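Do Slopes Really Make Things Slide?

Ages 8 and up

Ask anyone what a slope does and they will tell you it makes things slide down. It sounds right. A playground slide works that way, and so does a snowy hill. But plenty of things sit on slopes all day long without moving an inch. Your shoes don't shoot off down the driveway. A cat can nap on a roof. So is the rule true, or is it one of those rules that people repeat without checking?

Let's check it.

What is pulling?

Gravity pulls everything straight down toward the ground. On a flat table, the table pushes back up and the object stays where it is. Tilt the table and things change. Now part of gravity's pull points down the slope. The steeper the slope, the bigger that part gets.

If that were the whole story, every slope would win every time. You can test that with a book and an eraser. Put the eraser on the book and lift one end of the book a tiny bit. Did the eraser move? Probably not. Lift some more. Keep going. At some point it lets go and slides, and it usually goes all at once.

What was holding it?

Friction. When two surfaces touch, they grip each other. Even things that feel smooth can grip well. Rubber on paper grips a lot. Ice on metal grips very little.

Some books say that rough things grip and smooth things slip, and leave it there. Be careful with that one. Two very clean, very smooth sheets of glass can be hard to slide apart. Rough and smooth give you a good first guess, but you still have to try it.

The big test

Nicanor Cabral teaches science at the Saavedra Children's Workshop, and he doesn't trust guesses either. One June his class built a ramp 200 centimeters long and sent 3 kinds of objects down it: blocks, balls and cups. Before starting, everyone wrote down what they thought would happen.

Most of the class said the heaviest block would slide first. It didn't. A heavy block gets pulled harder, but it also presses harder on the ramp, so it gets more friction too. The two changes cancel out, or near enough that the class couldn't tell the difference. A boy named Angus Aitken said the test must be broken and made everyone do it again. The same thing happened. (Asking for another try was a good idea, by the way. One test can fool you.)

Balls are cheats, sort of. They don't need to slide at all, because they roll. A ball will set off on a slope so gentle that a block just sits there.

The trouble with cups

Cups are the odd ones. Stand a cup upright and it behaves like a block. Lay it on its side and it might roll, but not always in a straight line. Many cups are wider at the top than at the bottom. The wide end travels farther with each turn, so the cup curves around as it goes. Try it on the kitchen floor with a plastic cup and a gentle push.

So if you see a cup lying somewhere, can you tell how it got there? People love to say yes. Look at the bin in our picture and see how much you can be sure of.
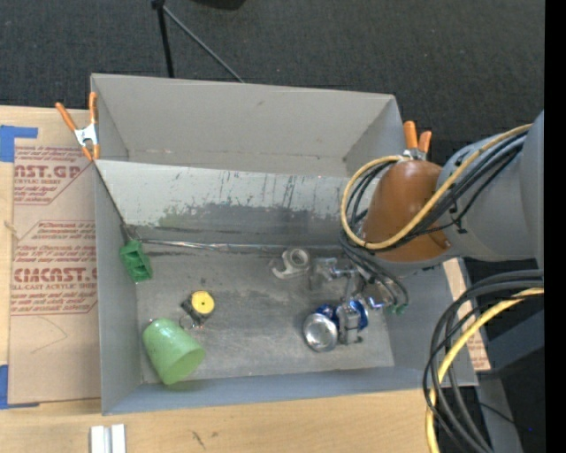
A gray bin with a slanted panel inside. The light green cup is on its side near the front-left corner.

Did the cup roll down the panel? Was it put there by hand? The picture can't tell you. The scratches on the panel don't settle it either. Something scraped it at some time, but a scratch doesn't come with a name on it. If a friend says, "It obviously rolled," you are allowed to ask, "How do you know?"

Try it yourself

You need a large tray or box lid, a stack of books, a plastic cup, a wooden block and a ruler.

Prop up one end of the tray on one book. Set the block at the top and let go without pushing. Add books until it slides, then measure how high the tray is. Do it 3 times and write down every answer, even the ones that look wrong.

Now try the cup, first standing up and then lying down. Draw the path it takes.

Then wipe the tray with a damp cloth and start over. Will the water make it more slippery? Write down your guess before you find out.

Words to know

Friction: the grip between two surfaces that are touching.
Gravity: the pull that brings things toward the ground.
Slope: a surface with one end higher than the other.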